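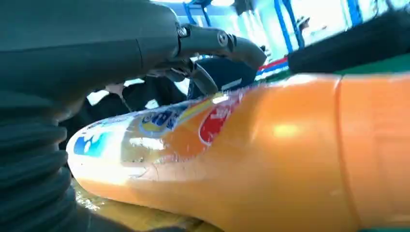
**Kotden_laundry:** We moved into Renholm in August and I'm still fighting the utility cupboard, bless it. My trouble is the big orange detergent bottles, because stood upright they won't go under the shelf, so I've taken to laying them on their side, label showing, and the whole family thinks I'm mad. Does anyone else store theirs flat?

**socks_and_sorrow:** Oh, I did for years! Then a cap worked loose and I was mopping for two evenings. Never again, I'm afraid.

**Kotden_laundry:** Oh dear! Mine get a good hard twist first, and I've put an old Herrero baking tray underneath (it cost 445 pence at the jumble sale, lovely thing). I do like a bit of colour near the green as well.

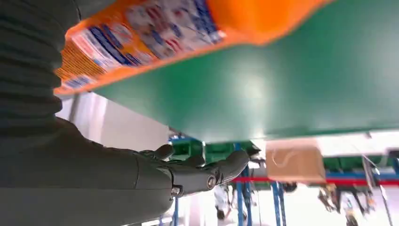
*Orange bottle and the green panel, which I'm rather fond of*

**pegbag:** I have to disagree with socks, sorry. A tight cap is perfectly fine lying down. Mine came from the Clondatmont market and I've had no drips at all.

**socks_and_sorrow:** Well, you're braver than me, pegbag! I'd sooner lower the bottom shelf 20 mm and buy the smaller size.

**Kotden_laundry:** I'll have a look for the smaller ones on Saturday, then, but the tray is staying.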